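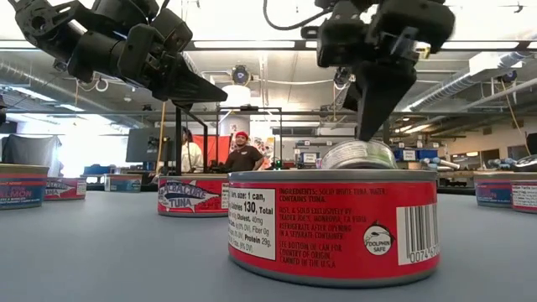

One of the shoppers we talked to told us that canned fish was the only protein in her kitchen that had never gone bad on her, and that she wished somebody would just tell her how to read the label. Her remark gave us our project!

What's on the Label? A Student Study of Shelf-Stable Food
Final report, 21 December 2024

We started in June with a plain question: do people use the nutrition panel on canned food, and if they do, which line do they look at first? We had no idea how much we would end up caring about serving sizes (a lot, as our families will confirm).

How we did it

We ran a short paper survey outside two grocery stores in Kiltden and got 436 completed forms, which was way more than we had hoped for. After that we did 20 longer interviews at the Helmy food pantry, where people were generous with their time and had so much to say about beans, soup, tuna and canned peaches.

What we found

Calories came first by a wide margin. Sodium was second, and older shoppers picked it more often than anyone else. Only 53 people said they check the serving size before anything else. That surprised us, as every other number on the panel depends on it. A can of soup may list two servings, and plenty of people eat the whole can for lunch and count it as one.

The interviews were our favorite part. Several people rinse their beans to wash off some of the salt, and one man keeps a notebook comparing store brands by price per ounce, with columns and everything!

What we made

We designed a one-page guide in large type and tested three drafts at the pantry. The second draft had too many colors. Vokico, a local print shop, ran off the final version for us at cost.

What we would change

Our survey was only in English, and we missed people because of it. Question 6 was also confusing, so we left it out of the results. Next year's group plans to translate the form and take it to the Grestar market.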